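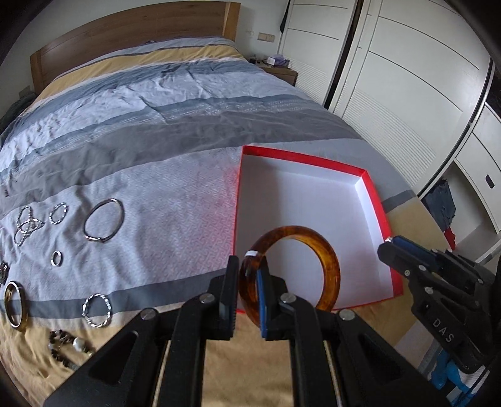
Usa Sukprasert

I have been trying to fix my sleep since April, and a few people have asked how it is going, so I'm writing it down once and then I can send them all the same link.

The background is that I worked evenings at the Kestberg warehouse for years and got used to going to bed at two in the morning. When I moved to the day team my start time became half past six. My body took no notice of this. I would lie there until gone one, get up at half five feeling sick, and then drink coffee until lunch. At weekends I slept until eleven and undid whatever progress I had made.

The first thing I tried was going to bed early. This is what everyone tells you to do and it was a waste of time. I went up at half nine every night for a fortnight and mostly lay awake listening to next door's television. By the end of it I had started to dread the evening. My sister said I was practising being awake in bed, and I think she was right.

So I went the other way. I picked a getting-up time, 5.30, and kept to it every day including days off. I only went to bed when I was properly tired, even if that was past midnight. The first week was bad. I fell asleep on the bus home and woke up in Zarville, a long way past my stop, and had to ring for a lift. The second week was a bit better. By the third I was nodding over my book at half ten.

The getting up is still the only part I am strict about. If I had to keep one rule it would be that one.

Coffee was the next thing. I had always said it didn't affect me. I stopped having any after midday and had a headache for three days, and after that I noticed I was dropping off faster. I've since let myself have one at two o'clock if the day has been long, and I can usually tell that night. Tea seems to be fine up to teatime. I did buy a jar of Molent, the roasted barley drink, because a woman at work swears by it. It tastes like the water you've boiled toast in. I have most of a jar left if anybody wants it.

Then the phone. I didn't put it in another room, as I need it for the alarm and my mum sometimes rings late. I put it on the windowsill, where I have to stand up to reach it. That was enough to stop me reading the news at midnight. It also helps in the morning, as I'm on my feet before I can turn the alarm off.

I kept a notebook for a while, with the time I went up, the time I thought I fell asleep and how I felt the next day out of ten. I filled 73 pages before I got bored of it. Looking back through, the bad nights hardly ever had one clear cause. Some came after a row or a late meal. A lot of them just happened. I found that useful to know, as I had been blaming myself for every one of them.

Walking helps more than I expected. I try for 4000 steps after work, which is to the Hegedűs bakery and back by the canal — sometimes I come home with a poppy seed roll and sometimes they have sold out. It's the daylight as much as the exercise, I suspect. In winter I'll have to do it at lunchtime instead and I'm not looking forward to that.

Things that did nothing for me: lavender spray, warm milk, counting backwards from 947 in sevens (I got cross and more awake), and a recording of rain that had a cough in it. I also tried an eye mask, but it ended up on the floor every night.

What I do if I wake at three is get up. I sit in the kitchen with the small light on and do something dull for 20 minutes, usually the ironing or a bit of the crossword, and then go back. I don't look at the clock if I can avoid it. Before, I used to work out how many hours I had left and then work it out again ten minutes later.

On a normal night now I'm asleep by eleven and I wake a few minutes before the alarm. I still have a bad one most weeks. Last night was one, as it happens — I was up ironing pillowcases at ten past three. I went back to bed after that and got another hour and a half, and work was fine.

I'm off to my cousin's for a few days next and she keeps very late hours. I'll be getting up at half five in her flat and trying not to wake the dog.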